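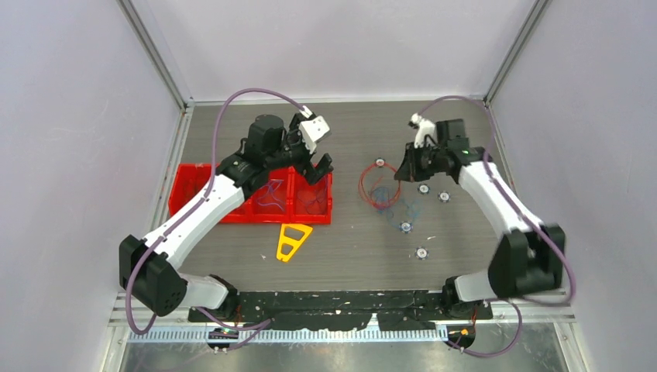 Wire is the most annoying thing I've ever tried to teach a robot to pick up, and I say that as someone who spent most of a winter on zip ties. It has no proper top or bottom, it changes shape when you touch it, and it hangs on to its neighbors. So if you're setting up your first sorting task for a two-arm station, maybe start with blocks! But if you're stubborn like me, a long red bin with dividers, a couple of tangles already in their compartments and more wire waiting on the table by the right gripper is a pretty good place to begin, and this page goes through how I record a session, from clearing the table to throwing out the bad takes.

I run all of this on the Gosling station at our shop in Tramville, driving it with a pair of hand controllers, one per arm. If you use small leader arms instead, nearly everything still applies, you'll just get tired in different muscles.

What you need

A two-arm station that's already calibrated
A divided bin, low enough that the fingers can get in without the wrist hitting the rim
Short lengths of soft wire in at least two colors
Some hard small parts as clutter (wheels, brackets, whatever is in your junk drawer)
Recording software. I use Grumby, but any tool that saves both arms and the cameras on one clock will do
A notebook. Paper. Trust me on this one

Step 1: Decide what "done" means

Write one sentence and tape it up where you can see it while driving. Mine says: every piece of wire is in a compartment, nothing sticks up over the rim, both arms are back at rest. My first sentence was "sort the wire," and I recorded two evenings of takes before I noticed I was ending them in different places. Some stopped when the last tangle dropped, some stopped when I'd backed the arms off, and a few had me fussing with a loose end for ages.

Decide about color now too. Does blue always go in the middle? Does it matter? I went back and forth on this and ended up with one color family per compartment, with the last compartment left for things I haven't made up my mind about.

Step 2: Set the table, then mess it up a little

Put the bin on one side and leave the other side for loose stuff. I keep mine lengthwise on the left half so the left arm can hover over it while the right arm does the gathering. Then scatter the wire and the hard parts, and please don't arrange them nicely. I used to lay everything out in a tidy row without even realizing, and the robot got very good at tidy rows.

Between takes, move at least the wire. Every ten takes or so I nudge the bin as well, a finger's width this way or that, and turn it a hair. Keep it where both arms can reach it without stretching.

Step 3: Warm up without recording

Drive for five minutes with recording off. Close each gripper all the way, open it all the way, swing both wrists through their full turn. Watch the cables while you do it. They need enough slack to follow the wrist around, and you want to know now if one is going to catch on an elbow. If it pulls tight, stop and reroute it before you do anything else.

Then do the task twice, badly. Your hands need it.

Step 4: Learn the pinch

This took me the longest. You can't grab a coil of thin wire like you'd grab a block. What works for me:

Come in from above with the fingers open wider than feels necessary.
Go down until the fingertips are almost on the table, then wait a beat.
Close slowly over the thickest part of the bundle, where several strands cross.
Lift straight up a few inches and stop. Look at what's dangling.
If another tangle came along for the ride, hold still with that arm and pull the second one away with the other.

That last move is the whole reason I bother with two arms. Do it on purpose in a good number of your takes, including the ones where you could have gotten away with a single grab. My early set had almost none of it, and the trained policy would lift two tangles at once and just sort of stand there holding them.

Step 5: Record

Start the take with both arms at rest, count to two, and go. Keep a steady pace — slower than you'd use your own hands, faster than you think you should. Long pauses are poison. If you stop to think for four seconds, the robot learns that stopping for four seconds is part of the job, so do your thinking before the take.

When you drop something, don't stop! Pick it up again and carry on. Recoveries are some of the most useful stuff you'll get. I only abort if something leaves the table or an arm bumps the bin hard enough to slide it.

Hand the wire over the divider, don't drag it across. Lower it until most of it is touching the bottom of the compartment, open the fingers, and back out the same way you came in. If a loop hooks on a fingertip, close, wiggle, and open again.

I do takes in blocks of fifteen and then get up and walk around. After forty minutes of driving I get sloppy and start cutting corners with my wrist angles.

Step 6: Make notes while you still remember

After each block I write down the take numbers I didn't like and one or two words about why. "Snagged." "Bin slid." "Forgot right arm." Grumby has a comment field for this and I never fill it in properly, hence the notebook.

Step 7: Throw some away

Watch everything back at double speed. I toss any take where I ended in the wrong pose, any take with a long freeze, and any take where my own hand wandered into view. From my first full weekend I kept 127, and that was enough for a policy that could handle one tangle at a time on a fairly clear table. It got lost as soon as there was clutter near the wire. I'm up to around 800 now and the clutter is much less of a problem, although wheels lying right inside a loop still throw it off.

If your policy keeps closing on air just above the wire, go back and check step 4. I'd bet you're closing before the fingertips are all the way down. I was, in nearly every take from the first evening, and I re-recorded the lot.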